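Moving your save files to a new PC when the game has no cloud saves

Quick guide, typing this between matches so forgive the mess. Works for Furkov and anything else that came through the Skinley launcher. Last checked Tuesday, March 10, 2020, on Windows 10.
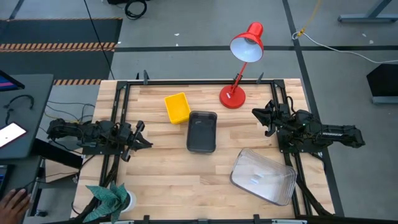
So. Old PC to new PC, or old drive to new drive, same thing. The launcher will happily move the game itself, all of it. It won't touch your saves. They live somewhere else and if you wipe the old drive first they're gone. Ask me how I know. (230 hours.)

What you need

A USB stick, any size really. Saves are small. My whole folder was 1,265 files and it still fit on a stick I got free with a mouse.
The old PC, still booting. If it doesn't boot, skip down to the dead PC part.
Half an hour, most of it waiting on the download.

Step 1. Close everything

Quit the game. Then quit the launcher too, from the tray icon by the clock, right click, Exit. Hitting the X only hides it. If it's still running it can write to the save folder while you're copying and you end up with a half file.

Step 2. Find the save folder

Press Windows key + R, type %appdata% and hit Enter. You land in a folder called Roaming. Look for Skinley in there, then the name of the game, then Profiles.

Not there? Go up one level and look in Local. Then LocalLow. Then Documents, My Games. Older installs of Furkov put it in Documents and a later patch moved it, but only for new players, so you can have both. Check the date modified. The one that changed the last time you played is the one you want.

If you have no idea, start the game, make a new save, quit, then sort by date modified in each of those places. Newest one wins.

Step 3. Copy the whole thing

Copy the entire Profiles folder. Don't pick out single files. There's an index file in there that lists your slots and if it doesn't match whats in the folder the game shows you an empty load screen.

Copy, not cut. Leave the originals where they are until the very end.

Turn on hidden files first — View tab in Explorer, tick Hidden items. The index is hidden on some installs and on some it isn't, no clue why.

Step 4. Copy your settings as well (optional)

Key bindings are in a file called input.cfg, one folder up from Profiles. Take it if you rebound a lot of stuff. Leave video.cfg behind! It remembers the old graphics card and the old monitor, and you'll get a black screen or a tiny window in the corner. Let the new PC make a fresh one.

Step 5. Install on the new PC and run it once

Install the launcher, log in, download the game. Start it. Get to the main menu, click through the intro stuff, start a new game and let it autosave. Quit. Close the launcher again, from the tray, same as before.

You need this step. It makes the folders with the right permissions and it gives you a profile number, see below.

Step 6. Check the profile number

Inside Profiles there's a folder with a long number for a name. That's your account on that install. Same login on both PCs and it should be the same number. Should be. If you made a new account, or you bought the game again somewhere else, it's different, and the game ignores any folder that doesn't match.

Write down the new number, or just leave that window open.

Step 7. Put the saves in

Rename the new Profiles folder to Profiles_new so you can get back to it. Paste your old Profiles folder next to it. If the numbers were different, rename the number folder inside your old one to match the new number. Exactly. No space on the end, I did that once and lost an evening.

Step 8. Start it up

Go to Load Game, not Continue. Continue looks for the last autosave and it sometimes grabs the wrong one the first time. Pick a manual save, load it, walk around for a bit, save to a new slot. Quit and load that one. If it comes up you're good.

Problems

Load screen is empty. Number doesn't match, or you missed the index file. Go back to 6, then 3.

Slots show up but say "incompatible". The new PC has an older version of the game than the old one. Let the launcher finish updating. If you were on the beta branch on the old PC you need to be on it here too, it's under Properties.

Game crashes when loading. Mods, nearly always. Install the same mods in the same order before you load. The Ellery map pack is the worst for this, it writes itself into every save and you can't take it out after.

Save loads but your cars are gone. That's the Carkar garage mod. It keeps its own file in the mod folder, called garage.dat. Copy it over by hand.

Access denied when pasting. Right click the folder, Properties, untick Read-only, Apply. Say yes to subfolders.

If the old PC is dead

Drive might still be fine. Pull it, plug it into the new one with a USB adapter, and open it like any other drive. %appdata% won't work here, that takes you to your own folder on the new PC. Go the long way: Users, your old user name, AppData, Roaming. AppData is hidden so you need hidden items on. Windows may nag you about permission, click Continue and give it a few minutes.

From there it's step 3 onward.

Backups, since you're here

Keep 2 copies, the stick and somewhere else. I zip the folder every couple of weeks and put the date in the name. Hang on to the last 3 and delete the rest.

Don't point a sync program straight at the live folder while you play — it locks files in the middle of a save and the game doesn't handle that well. Sync the zips instead.

Once you've played a few nights on the new PC with no trouble you can wipe the old one and delete Profiles_new. I'd still keep the stick in a drawer.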